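Gripper closes past the drawer lip on our club arm, how do we set the approach?
Posted in Student Robotics, April

Our school club is programming an arm to open the drawers of a small-parts organiser. The drawers are clear plastic with a slightly raised lip along the top of the front. Servo is a Clutis with 4000 steps over full travel. We close to step 1444 and the fingers slip off the lip on the bottom row. Top row is fine. The organiser is square to the arm base. Is this a force problem or a position problem?
Stestitz

Position. Closing harder on a lip that shallow will only push the drawer back in. Check your wrist height on the bottom row first. If the underside of the fingers touches the table before the pads reach the lip, the arm deflects upward and you lose the grip. Raise the approach by 2 mm and tilt the wrist down slightly. Then re-zero the servo with the fingers fully open, as ours drifted after every power cycle.

We also had trouble teaching positions with the organiser square on.

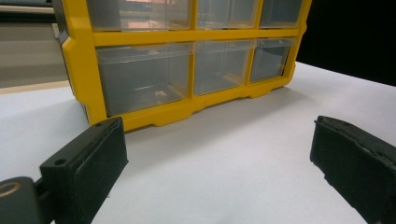 Turning it so one end sits closer to the arm gave us better elbow clearance, but each column then needs its own taught point. You can't use a fixed sideways offset in the base coordinates. Define a work frame on the organiser's front face and offset inside that. With that change we got up to 82 per cent of pulls on the bottom row.
Lotport

Had the same thing, put rubber bands on the fingers. Worked OK.
Sukprasert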